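Considering a Move to Delberg: Notes on Neighborhoods, Housing and Daily Life

Readers of this blog regularly write to ask whether Delberg is a suitable place to purchase a first home. Having lived here for 8 years, and having assisted several relatives with their own relocations, I have set out my observations in one place. They reflect my own experience and should be read alongside the advice of a licensed agent.

Delberg lies on the east bank of the river, at the point where the old county road meets the rail line. Most residents divide the town into three parts: the center, the Ntuli district to the north, and the newer subdivisions near Zarnen Road. The differences among them are considerable, and buyers are advised to visit each on a weekday morning as well as on a weekend.

The center offers the shortest walk to shops, the library and the station. Homes there are older, lots are narrow, and street parking is limited to 2 hours between Market Street and the bridge. Permits are available to residents, but each household must apply separately and renew every December. Many of the houses have been divided into apartments over the years, and a prospective buyer should confirm with the county that any such division was properly recorded. 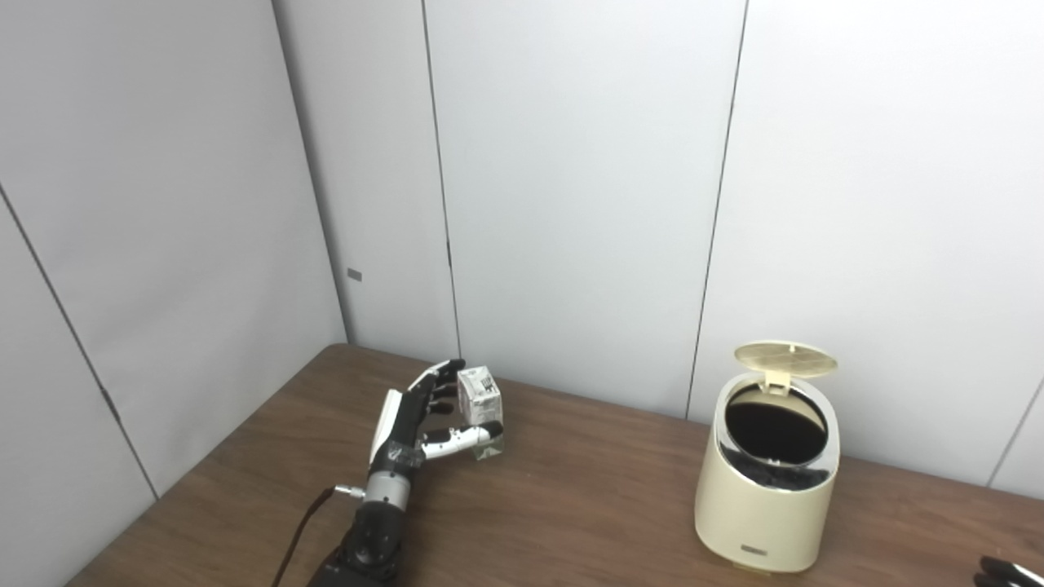
The Ntuli district was built largely as family housing and remains so. Yards are generous, sidewalks are continuous on both sides of most streets, and the elementary school is within walking distance of nearly every address. Inventory is limited. My former neighbor, Zanele Xaba, waited through two spring seasons before a suitable house was listed, and she was required to make a decision the same evening. Sellers in this district tend to favor buyers who have completed their financing paperwork in advance.

Property taxes deserve particular attention. The rate is the same throughout the town, but the assessed values are not reviewed on a uniform schedule, and a house that has not changed hands for a long period may carry an assessment well below its sale price. The new owner should expect a revision. In the case of my cousin's purchase, the annual bill rose after the first year by an amount she had not included in her budget. The assessor's office will provide an estimate upon written request.

The Zarnen Road subdivisions are the most recent addition to the town. The houses are larger and require less immediate repair, and most have attached garages. Each subdivision is governed by a homeowners association with its own rules on fences, exterior paint and short-term rentals. Koen Koster, the agent who handled my own purchase, recommends obtaining the full rules and the last set of meeting minutes before making an offer. I would add that the reserve fund statement should be read with equal care. One association assessed every owner $4000 for drainage work that had been discussed in its minutes for a long time. 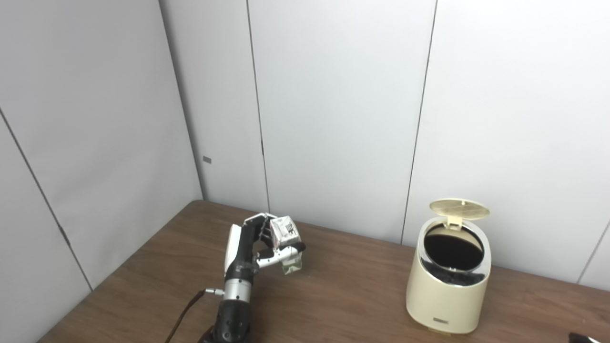 Commuters have two practical choices. The train to Imum takes 74 minutes and is generally punctual, although the last evening departure is earlier than many newcomers expect. Driving is faster outside peak hours. The bridge is a single lane in each direction, and a minor collision there can delay the entire east side of town. The local bus connects Ntuli with the station but does not serve Zarnen Road on Sundays.

With respect to recreation, the river path is maintained throughout the year and is lit as far as the boathouse. The farmers market is held on Thursday afternoons in the lot behind the library. The public pool is open to residents upon presentation of a utility bill, and swimming lessons fill quickly.

Renters considering a later purchase may wish to begin in the center, where leases of six months can still be found. Listings are posted at the library and at the grocery store on Market Street, and a number of the better apartments are never advertised elsewhere.

A separate post will address home inspections, including the matter of older sewer lines in the Ntuli district.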